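Nevstead Manipulation Laboratory
Minutes of the open day review meeting, 27 June 2021

Present: Petronella Masilela (chair), Elaheh Mahmoudi, Tadeusz Makowska, Ka-ming Lu (minutes)
Apologies: Marietjie Du Plessis

1. Minutes of the previous meeting
Approved with one correction. Under item 4, "Ocampo arm" should read "Ocampo controller."

2. Matters arising
The loan agreement with Grollance for the second display screen was signed in February and has been filed. The screen was used at the open day and has been returned.

3. Attendance and schedule
E. Mahmoudi reported that 40 visitors registered and were taken through in groups. Each group had 13 minutes at the table demonstration. The first two groups overran, and the later groups were held in the corridor until the room was clear. The group from Skendo asked for a separate technical session. P. Masilela will reply to them.

It was agreed that the next open day will use longer slots and fewer groups. E. Mahmoudi will draft a schedule.

4. Table demonstration
T. Makowska summarized the procedure. The operator sits at the table with a hand-held gripper in each hand and carries out a short two-handed task. The gripper recordings are then played back on the display and compared with the robot's attempt at the same task.

Points noted:
4.1 Visitors followed the operator's part without difficulty. The playback was harder to follow, as the display was behind most of the group. The display will be moved to face the entrance.
4.2 One recording was lost when the left gripper dropped out during a run. The log shows a gap in the data and no error message. K. Lu will check the connector and repeat the run with a spare cable.
4.3 Several visitors asked if they could hold the grippers. This was allowed for one group only, with recording switched off. The meeting did not agree on whether to offer it to everyone. T. Makowska was in favor. E. Mahmoudi was concerned about calibration, which had to be redone after that group. Deferred until M. Du Plessis can attend.
4.4 The robot completed 7 of its attempts in front of visitors. The total number of attempts was not recorded, so no success rate can be given. Future demonstrations will use the standard run sheet.
4.5 A visitor asked why the operator's hands do not need to match the speed of the arm. T. Makowska answered on the day that timing is rescaled before playback. A sentence on this will be added to the handout.

5. Room and safety
P. Masilela went through the walk-round notes. Cables on the floor are to be bundled or covered before any visit. The visitor line will be marked farther back from the table. Floor tape used for positioning equipment is to stay where it is and must not be used as the visitor line, as two people took it for one.

K. Lu asked that gripper cables be given enough slack for the operator's full reach. Agreed. A strain relief at the table edge will be tried first.

6. Handout and web page
The handout ran out before the last group. E. Mahmoudi will order more copies once the text in 4.5 has been added. The web page still shows last year's controller and will be updated by T. Makowska.

7. Actions
P. Masilela: reply to Skendo; mark the new visitor line.
E. Mahmoudi: draft schedule; revise and reorder handout.
T. Makowska: move display; update web page; issue run sheets.
K. Lu: test left gripper connector; fit strain relief.

8. Any other business
T. Makowska asked that the table setup be left assembled until the connector test is finished. Agreed.
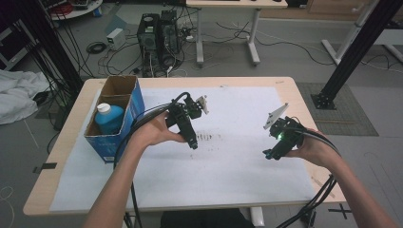
Item 4.3 will be first on the agenda of the next meeting, at a date to be set by the chair.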